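Let the Students Be Slow

Posted 2019-02-21

I have been helping out with the after-hours robotics course at Clamach for long enough now that I have opinions about it, and my family would very much like me to put them somewhere other than the dinner table. So here they are, at some length, with apologies to anyone who only came to this page for the schedule.

The opinion is this. We are in too much of a hurry with our students. We want them to have something finished, something that moves nicely and gets a round of applause on open night, and we want it by the end of the term. I think we would do better by them if we gave them one dull job, let them stay with it for months, and kept our hands in our pockets. I didn't always think so, and I should tell you how I came around.

When the course started in October, the plan was the usual one, a new challenge every couple of weeks. Stack these, sort those, wave to the visitors. There was going to be a points table, and I was going to keep it (I had even bought the markers). It's the way Sameo runs its competition, and a lot of good kids have come up through Sameo, so I don't want to sound sour about it. But our students were bored by the second challenge, and when I asked why, one of them told me that they never got to be any good at anything before it was taken away and swapped for something else. I thought about that all the way home.

So we threw out the points table and picked a single task. Two hands, a yellow table, and the sort of molded parts that shoes get sorted and packed with. Pick one up. Hold it. Put it back down where it ought to go. A child of three could do it while thinking about lunch, and it has kept a room full of bright young people busy, cross, delighted and cross again ever since.
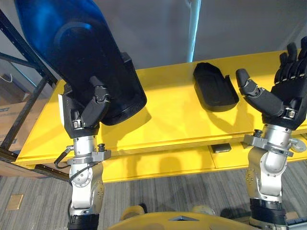
The left hand has the big blue and black piece, the right hand is open, and there's a black tray on the table between them.

I wish I could get every parent to stand beside that table for one evening. From the doorway it looks like nothing much. You have to come close and listen to the talk. How hard should the thumb press? Where do you take hold of a thing that has a rim on one side and a smooth, shiny curve on the other? What should the other hand be doing in the meantime, and does an open hand count as doing something? They argued over that last one for most of an evening, and I have sat through faculty meetings with a good deal less thought in them.

It's the arguing I've grown fond of. A new challenge every two weeks leaves no time for it. Somebody has a quick idea, the quick idea more or less does the trick, and everyone moves on to the next thing with the quick idea still sitting there unexamined. When the job doesn't change, the quick ideas get used up pretty early, and then the students are left with each other and the problem. They start keeping notes, and they start reading the notes the others kept! I had been nagging about notebooks for years, with prizes and with gentle threats, and what finally did it was a job that was still there the next time they came in.

Now, there is a fair case against all this, and I've heard it from people I respect, so let me try to put it properly. The first complaint is that the students will lose heart. Some do, for a while. We had a stretch in the winter when I came close to bringing the points table back, just to have something cheerful to write on the wall. What I would say is that losing heart for a couple of weeks at sixteen, in a warm room with friends and somebody's mother's banana bread, is a pretty safe way to find out that you can lose heart and come back the next week anyway.

The second complaint is about money, and it's harder to answer. The yearly fee is 800 dollars, and for that some families feel, quite reasonably, that there should be a trophy in it somewhere, or at least a nice video. The fund that Starnis set up for us pays up to 2,000 dollars a year toward places for students who can't manage the fee, and that is generous, but it doesn't stretch as far as I'd like. I can't promise a trophy to anybody. I can tell a parent that their daughter spent a whole evening working out where a thumb should go and came out to the car still talking about it, and I happen to think that's worth the fee. I do understand that it looks odd on a receipt.

The third complaint is that the world doesn't work this way, that in real jobs people are rushed and the students had better get used to it. I have never been much moved by this one. They'll be rushed soon enough and for a very long time, and I don't see why we should start them early.

Shoes, by the way, were the students' own choice, and it was a cleverer choice than I gave them credit for. A shoe shape is a nuisance. It's long, it's hollow, it has an obvious front and back, and if it gets tipped over on its side then everything you worked out about it has to be worked out again. Put a few of them on the same shelf, with two hands reaching in over it, and the hands have each other to think about as well. One of our quieter students made a little drawing of two thumbs meeting and wrote "after you" under it, and it's still taped inside the supply cupboard door. 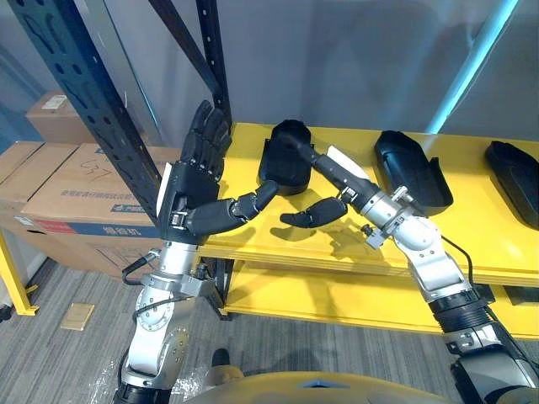
What Gets Learned Underneath

I was trained in another line of work altogether, and what struck me when I first got close to these machines was how much of the bother has nothing to do with the clever part. Cables, brackets, bolts, and more cables. The lights. Where you put the boxes so that people can still get past. Our students come in wanting to talk about intelligence, and bless them for it, but a good part of their first month goes on learning what is bolted to what.

I used to feel guilty about that, as if we were making them sweep the floor before they could touch the piano. I don't any longer. A student who has spent time looking at the underside of a joint has a different way of talking about what the arm can do. They stop saying "it doesn't want to" and start saying which part is in the way. When a group from the Yokoyama exchange visited us, our students took them straight to the parts that don't show up well in pictures, and then stood there pointing up into the works like people showing off a new kitchen.
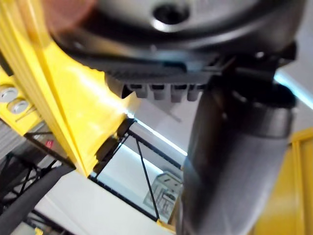
Close in under the dark housing, with the yellow framework on one side and the wire rack beyond.

That sort of knowledge takes time, and it takes being allowed to look at one thing for longer than is strictly useful. I don't know how you'd put it in a points table. I tried once, on the back of an envelope, and ended up giving five points for "asked a better question than last week," at which stage I could see that I had stopped keeping score and was only writing down things I liked.

So what would I ask for, if I were asking? I'd like us to hold on to the one long task next year, and to choose it with the students in the room. I'd like open night to have a table where visitors can watch people work on something that isn't ready yet, with a chair or two, because it takes a while to see anything. And I'd like those of us who help out to get better at standing back. I am the worst offender. I can see a student about to do something that won't work, and my whole arm twitches, and I have to go and find something to do with the coffee pot.

The sign-up sheet for next year goes up on the board by the front desk, and there is room on it for grown-ups too, whether or not you know anything about robots. I didn't. If you bake, please put that down as well, as we are very nearly out of banana bread.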